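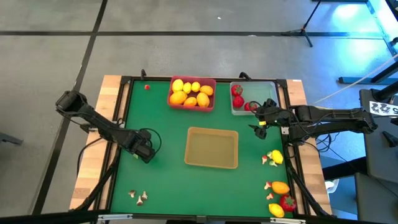 3. 作業台をセットする

いよいよ台の上の準備です! Soteoロボットクラブの「仕分けチャレンジ」では、2本のアームが緑のマットをはさんで向かい合います。前の章で電源と非常停止ボタンの確認が済んでいない班は、先にそちらを終わらせてください。

3-1 マットと容器を置く

1. 緑のマットをレールの内側に敷き、四隅を手のひらで押さえてしわを伸ばします。
2. 赤い容器をマットの奥側の中央に置き、レモンなどの黄色い果物を入れます。
3. 半透明の容器を赤い容器の右隣に置きます。こちらはいちご用です。
4. ベージュの容器は空のまま、マットの中ほどに置きます。
5. 残りのいちご、レモン、きのこはマットの端に散らします。並べ方は班の自由です。いちごのすぐ横にレモンをくっつけるような意地悪な配置も大歓迎!

注意:レールの留め具は前の章で締めたままにしておきます。容器を動かすときにレールへひじをかけないでください。

メモ:散らし方に迷ったら、Brestosoの課題カードを1枚引いてください。カードの裏に難易度が書いてあります。初めての班は「やさしい」から始めて、3回続けて成功したら次へ進みましょう。

3-2 手首カメラを確認する

1. 操作用パソコンでHorganを起動し、「カメラ」タブを開きます。
2. 左右のアームの映像を1つずつ選び、2本の指の先が両方とも映っているか見ます。
3. グリッパーを全開にして、指の間からマットが見えることを確かめます。
4. 手首を左右にゆっくりひねり、映像が止まらずについてくれば合格です。

自分の手首に目がついたような感覚で、ここで歓声が上がる班がとても多いです。少し遊んでみてください。画面が斜めになっても故障ではありません。手首と一緒にカメラも傾きます。

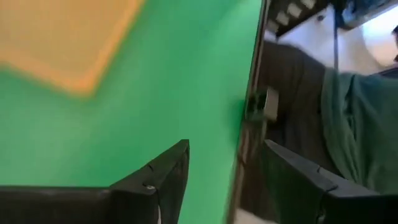

映像がひどくぼやけるときは、レンズの指紋をメガネ拭きで軽くふき取ります。近くのものに多少ピントが合わない程度なら、そのまま進めて大丈夫です。映像が真っ黒なら、Horganを一度終了し、カメラのケーブルを挿し直してから起動してください。

注意:ケーブルを挿し直すときは、必ずアームを停止状態にします。台のそばに座る人も、動作中はレールの内側に手を入れないこと。髪の長い人は束ねておきましょう。

3-3 はじめてのピックアップ

お待ちかねの時間です! 最初はいちごをおすすめします。緑のマットの上で赤がよく目立つので、画面でも見つけやすいですよ。

1. Horganの速度を「4」にします。慣れるまで、これより上げないでください。
2. グリッパーを開き、いちごの真上までアームを動かします。
3. 指先をゆっくり下ろし、いちごをはさむ位置で止めます。
4. 少しずつ閉じます。いちごが動き始めたら一度止め、位置を直してからまた閉じます。
5. まっすぐ上に持ち上げます。容器のふちより十分高いところまで上げてから、横に移動します。
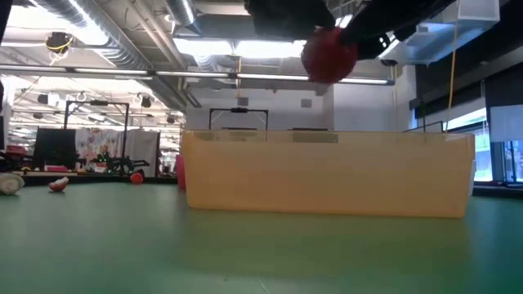
6. 容器の上まで来たら高さを下げ、指を開いて放します。
7. アームをまた持ち上げ、開始位置に戻します。

持ち上げが足りないと、容器のふちに引っかけて容器ごと押してしまいます。横の移動はあせらず、高さを見る係と操作する係で声をかけ合うとぐっと安定します。「もうちょい上!」の一声、本当に効きます。

注意:いちごがレールの外に落ちたら、拾う前に停止ボタンを押し、操作係が「止めました」と言うのを待ってください。

3-4 うまくいかないとき

つかんでもすべり落ちる:
指先がいちごの上のほうをはさんでいます。もう少し下ろしてから閉じてみましょう。

アームが途中で止まる:
ケーブルがぴんと張っていないか見ます。張っていたら停止して、たるみを作ってから再開します。

左右のアームがぶつかりそうになる:
片方を開始位置に戻し、1本ずつ動かします。2本同時の操作は次の章でたっぷり練習できます!

3-5 記録をつける

1回の挑戦は90秒です。時間が来たら途中でも手を止め、正しい容器に入ったものと落としたものを記録シートに書きます。失敗した回も消さずに残してください。2月のDudon杯に出る班は、配置をスケッチしておくと作戦会議でとても役に立ちます。

書き終えたら操作係を交代し、3-1の手順5に戻って並べ直します。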